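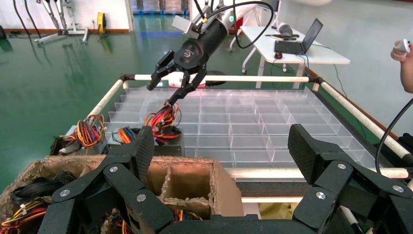
Cables in a partitioned cardboard box.

Otcombe: basement slab and first-floor steelwork

Work at the Otcombe house has moved from demolition to structure. The rear half of the basement has been dug to its final level and the new slab was poured in November. It is 200 mm thick, laid over a drained cavity membrane, with a sump in the northeast corner. The sump discharges to the existing storm drain through a check valve, which can be reached from a hatch in the utility room.

Party walls were underpinned in short sections, each left to cure before the next was opened. Monitoring studs on both neighboring walls are read at 8 a.m. and the readings go to Dimitriou, the structural engineers, the same morning. Movement to date is within the limits set in the party wall agreement.

At first-floor level the old timber beam over the rear room has been replaced with a steel section on concrete padstones. The beam arrived in two lengths and was bolted together in place - the hallway was too narrow for a single piece. Fire boarding will follow once the inspector has signed off the connections.

The front facade stays as built. Sash windows are being repaired off site by Gokau and will be refitted in January with new cords and weights. Lime plaster repairs to the stair wall start after that. The street parking bay remains suspended until the last concrete delivery.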